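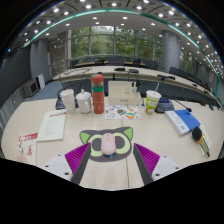
Subject: Re: [nolenside-list] The big table in the meeting room
Date: March 10, 2026

Hello everybody,

Thank you for the reply below, and thank you too to all those who wrote to me off the list. I had no idea the meeting table would stir up so much feeling! I have been meaning to answer since the weekend and have finally sat down with a pot of tea to do it properly, so please forgive the length. I'll quote the message first for those who delete things as they go (I know there are a few of you).

> Dear all,
>
> I wanted to add my voice on the table question before it gets
> settled without us. I am one of the people who uses the meeting
> room on most working days and I am afraid I am also one of the
> people who leaves things on the table. I don't think of it as
> mess. I come in with a flask, I put it down, I get on with the
> morning, and when the next group arrives I budge up. It has
> worked like that ever since we moved in to Nolenside.
>
> What I would not like is a rule that everything has to be gone
> by the time the lights are off. Some of us have a long way to
> carry things, and the two shelves by the door have been full
> since February. If there were somewhere sensible to put a mug
> and a mouse I would gladly put them there.
>
> I do take the point about the microphones. I didn't know that
> people on the other end could hear every cup being put down.
> That made me blush a bit.
>
> One more thing. Could whoever keeps moving the tissues please
> stop? They are there for everyone, and in the spring I need
> them more than most.
>
> With good wishes from the Grasso side of the corridor

Well, I read that twice and agreed with nearly all of it. Let me take things in the order they come.

First, the rule. There isn't going to be one of that sort. My note last month said I would like the table "clear at the end of the day" and I can see now how that sounded. What I had in mind was much gentler. We have bookings from Lillico first thing on some mornings, and they bring papers and spread them out from one end to the other, and it is a little awkward for them to have to shift a stranger's tea things before they can begin. They never complain, they are far too polite, but I have watched them do it and felt embarrassed on our behalf. So please read "clear" as "tidy enough that a visitor can sit down without feeling they have walked into someone's kitchen".

Second, cups. I am very fond of a proper mug, and a mug with a lid is a better thing still on a table full of paper. Mine has been saved from disaster more than once by its lid. Flasks are fine as well, and the big tall ones stand up to being knocked much better than you would think. It is the paper cups I would ask you to look at. They get left with an inch in the bottom, and then the next person isn't sure if somebody is coming back for it, so it stays, and by the afternoon it has a friend. If you have finished with one, do pop it in the bin on your way out, and if you find one that has obviously been forgotten, you have my full permission to do the same.

Third, the microphones, and I'm glad this landed kindly because I didn't want to make anybody blush! They pick up much more than any of us realised. The joint call with the Wutoso people was the one that brought it home – they asked us very nicely whether there was building work going on, and it was somebody stirring. Try to keep cups and flasks a hand's width or so from the base, and don't stand anything in front of the stem. Please don't bend the neck right round to make space for your things either, as the next speaker then finds themselves talking to the side of it.

Fourth, mice and mats. I had two separate messages asking if the cat mat could stay, you know the one, dark grey with the green ears and the great big green eyes. Of course it can stay! I wouldn't dream of sending it away. It cheers me up whenever I go in, and it looks very fine with the pink mouse sitting on its nose. All I would ask is that its owner takes the mouse home or puts it in a drawer at holiday times, as we have lost one or two small things over the years and I should be sorry to lose another.

Fifth, papers and bits and pieces. Booklets, cards, sheets of stickers, all the little things that come out of bags and never quite go back in. I like stickers as much as the next person and I have a few on my own diary, so there is no scolding here. But flat things have a way of sliding under other flat things, and then somebody scoops up the pile with their own notes and away it goes. If it is yours and you'd miss it, please take it with you. If it is for sharing, put it at the window end where people will know they can help themselves. I'd also be grateful if no stickers went on the table itself. It is pale, it marks, and the seams between the panels are fiddly enough to clean as it is.

Now, the shelves. This was the fairest point in the whole message. I went and looked, and they really are full, mostly of old binders that I suspect belong to no one who still works here. I have asked for 8 small open trays to go along the side wall, at a height everyone can reach. You can put your mug and your mouse in one at the end of the day and find them again in the morning. They won't have names on unless people want names. If they fill up too quickly we'll get some more, as they were not dear. The binders I shall move to room 101 for the time being, and if any of them are yours, please go and rescue them before the month is out.

As for the tissues, I'm afraid I must own up. It was me. I had been putting them on the windowsill when I wiped down, meaning to put them back, and then wandering off to do something else. I shall mend my ways. They belong in the middle of the table where everyone can get at them, and I am sorry for any sniffling I have caused.

If anyone has more to say, do write, either here or just to me. I'm on extension 338 in the mornings, or you can catch me in the corridor, where I am generally to be found carrying a cloth.

With warm wishes to you all,
Room bookings, Nolenside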